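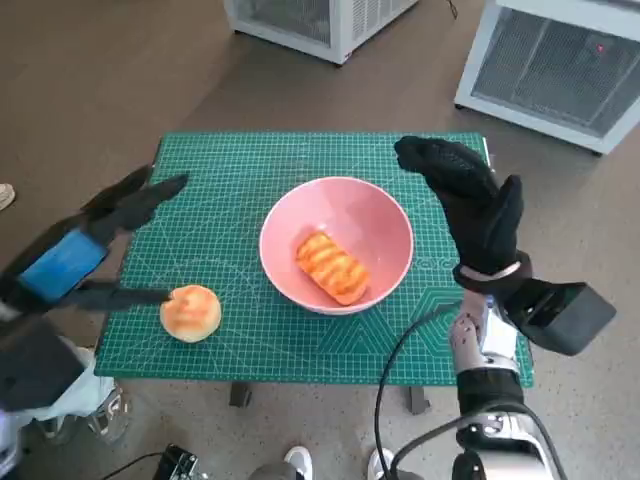 Bread roll in the pink bowl, round bun beside it on the green mat.

The new Grenard Talavera wagon is coming in September, and I can't remember the last time I was this happy about a family car. Longtime readers know I have a soft spot for wagons (two in the driveway, one in the garage that doesn't run), so take the excitement for what it is. But I got a full afternoon with a pre-production car at the Cerneck test track, and I came home grinning.

First, the shape. The outgoing Talavera was a fine car that sat a little too high and tried a little too hard to pass for an SUV. The new one is lower, and 49 millimeters longer, with nearly all of that going into the back seat. I'm tall, and I sat behind my own driving position with my knees clear of the seatback. The roofline stays flat almost to the tailgate, so an adult can sit upright back there without a haircut. The tailgate itself opens on its own from the rear glass down, and the glass still pops up separately. They kept the separate glass! I had three emails from readers last fall begging for that.

Cargo room is 481 liters with the rear seats up, measured to the bottom of the windows. The load floor is flush with the bumper, and there's a deep bin under it that will swallow a set of jumper cables, a tow rope and a first aid kit. The release handles for the rear seats are right inside the tailgate where you want them, and they fold with one pull.
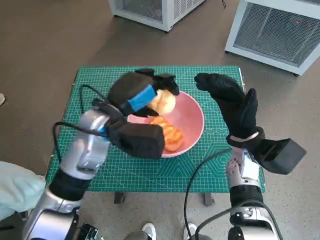

On the road the car feels lighter than it looks. Fenna Hermans, who led the chassis work, told me her team spent most of a year on the rear suspension alone, and it shows on broken pavement. We ran the rough loop at Cerneck twice, once alone and once with four of us and bags in the back, and the car stayed settled both times. The steering is quick off center without being twitchy. I'd like a bit more weight to it at highway speed – Fenna says the final tune will have some.

There are two engines at launch, a four-cylinder gas engine and the same engine as a plug-in hybrid. I drove the hybrid. It pulls away quietly, and the switch between electric and gas is hard to catch unless you're listening for it. Tow rating for the hybrid is 1,000 kilograms, enough for a small camper or a couple of motorcycles on a light trailer. The gas car will be rated higher, but Grenard hasn't put out the number yet.

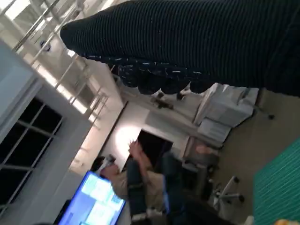
Dark navy ribbed knit with short white stitches along its hem, and a window to the left.

Wheels are where I'd be careful with the option sheet. The top trim comes on 21-inch wheels with Prinero summer tires, and they look terrific. They also thump over expansion joints. The base car sits on a smaller wheel with a good deal more sidewall, and it was the one I kept asking to go back to. Tomás Scanlon rode along with me for both and picked the small wheels before we'd left the parking lot.

Inside, the big news is buttons. Real ones, for temperature, fan, volume and defrost, in a row under the screen. The screen is smaller than last year's and much faster. The seats come in cloth as standard, a nice thick gray weave, and the heated steering wheel is now on every trim. My one gripe is the cup holders, which are too shallow for anything taller than a soda can. I wrote that on the comment card, in capitals.
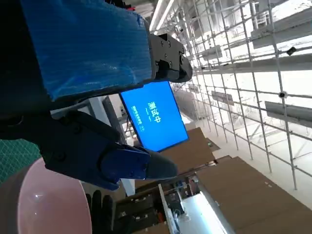
Ordering and first drives

Order books open at the end of spring, with the first cars due at dealers in September. Prices haven't been announced. If you already have a Talavera on lease, call your dealer before you sign an extension, as some are letting people roll straight into the new car.

I've asked for a longer loan once production cars are ready, and I'd love to bring it along to one of our Saturday-style coffee mornings so you can all climb in and fold the seats for yourselves. Send me your questions in the meantime! Trailer wiring, roof rack fit, whether a big dog crate goes in sideways – I'll measure whatever you want measured.

Contact the editor | Unsubscribe | © 2026 The Wagon Letter. All rights reserved. | Back to top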